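Work and Automation, Unit 6 handout: Task allocation in the dish room
Lecturer: Lamai Wongsuwan
14 shares | 2 comments

Read before the September seminar. Bring the allocation sheet from Unit 5.

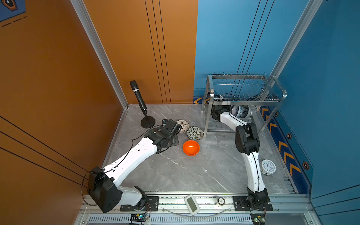

A dish room job is usually written up as one line on a staffing plan. For analysis it has to be split into tasks: scrape, sort, load, unload, rack, inspect, put away. Automation is bought for a job but works on tasks, and the tasks it leaves behind become the new job.

6.1 Which tasks move first

Racking plates is a good candidate. The part is rigid, the target position is fixed, and the cycle repeats. Bowls are harder. They differ in depth, rim and weight, and a grip that suits plastic may chip ceramic. Sorting mixed items is harder again and tends to stay with people longest.

Two arms allow one to hold while the other places. They also need a shared work area, and a person can't reach into it while they are moving. This turns a small manual correction (nudging a plate straight) into a stop, a reach and a restart.

6.2 Case: Skellandale canteen

The Skellandale canteen serves 1000 covers at lunch and has 19 kitchen staff. Before the change, four of them rotated through the dish room in two-hour turns. After it, two were assigned there full time, one as cell attendant.

Kanyarat Sukprasert's interviews with the dish room staff record three changes:

- Pace. The attendant no longer sets the speed of the line. Waiting time went up, but it came in short pieces that could not be used as a break.
- Skill. Clearing a fault was learned on the job and did not appear in the job description or the pay grade.
- Contact. The old rotation put people from the serving line and the dish room together. The fixed posts ended this.

Management logged 108 stops in the first month. Most were cleared by the attendant without a call to the supplier, Moltden. The supplier's report counted only the calls.

6.3 Points for discussion

Physical load and mental load should be recorded separately. At Skellandale lifting went down and monitoring went up - a single "workload" score would have shown no change.

Who owns the stop log? Compare with the Thammasiri agreement from Unit 4, where staff representatives receive a copy.

Written task: redraw the allocation sheet for the Skellandale dish room with rotation restored. State which tasks need training first. Limit 2000 words, tables not counted.

Back to top
Contact the course office | © Pulis College
This site uses cookies. Accept | Settings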